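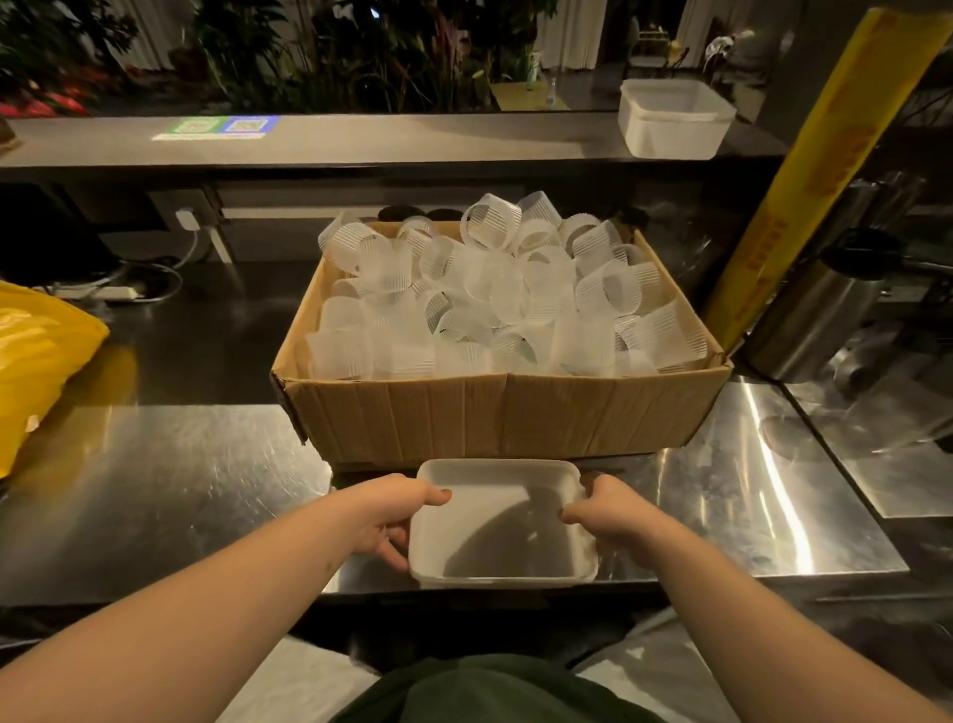 Docs > Datasets > Counter Prep > README

Overview | Files | Staff notes | Changes

December 5, 2020, by Edivaldo Fagundes

# Skornness counter prep set

Head-view clips of drink counter work: restocking, unboxing, moving trays, sorting cups. Recorded for Bakeo, who want to automate the back-of-counter jobs first and leave the serving side alone.

## Whats in it

- 1048 clips, 67 hours total
- 5 counters, all staffed during recording
- one task label per clip, start and end times in labels.csv
- no audio

Split is by counter, not by clip. Don't reshuffle, you'll leak.

## Why restocking

Asked staff what they'd hand over. Restocking came first by a long way. Bending into boxes, picking stuff off the pile, doing it again in the middle of a rush. Nobody wanted to give up making the drinks.

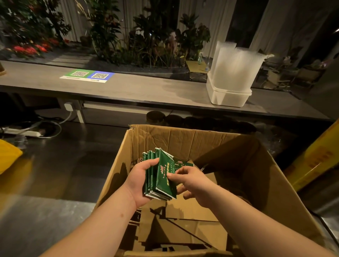 Packets are the hard class. Glossy, thin, they stick together, and people sort them by feel more than by looking. Expect bad grasp labels there. Anselmo Amaral relabeled 50 of the worst clips in November, rest are as they came.

## What changes for staff

Agreed with the crews before recording:

- clips are not used for speed scores or reviews
- no cut in hours during the trial
- anyone can pull their own clips, ask Anselmo

Still open: who clears a jam when its busy. Right now that lands on whoever is nearest, which is extra work and not in anybody's job sheet. Crews raised it twice. Needs an answer before the trial starts.

## Known problems

Glare on steel. Hands hide small items. Some clips labeled "unbox" are realy "sort", fix pending.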